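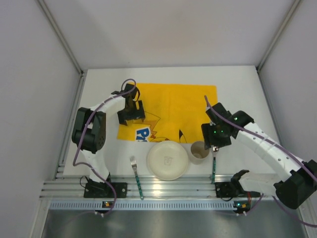 *Both arms at the place setting, yellow cloth laid out behind the plate.*

## Plorkeo build FAQ

**What is Plorkeo?**
A two-armed table-setting robot that Akash Grewal and I are building in the shared workshop at Kalier. It's our favorite project ever, and we love getting questions about it!

**Why cloth? Isn't that the hard part?**
Yes, and that's the fun! A fork stays fork-shaped. Cloth slumps, creases and folds over itself, so every attempt starts a little differently. We've logged nearly 500 tries so far.

**What are the arms bolted to?**
A grooved aluminum rail along the front of the table. You can loosen a base, slide it over and tighten it again, which we do constantly. The boards sit on the slotted strip just in front of the rail.

**Do I need two arms?**
Start with one if money is tight. Spoons and cups are plenty to learn on. For folding, get the second.

**Any wiring tips?**
Leave slack at the elbow! Our first cables were too short and popped out whenever an arm stretched. Run each joint through its full range by hand, power off, before you tie anything down.

**Can I come see it?**
Please do. We're planning an open bench in July. Ask for Akash or me (Girish Dhillon) and bring a dish towel you don't mind lending.

Last updated 2025-06-10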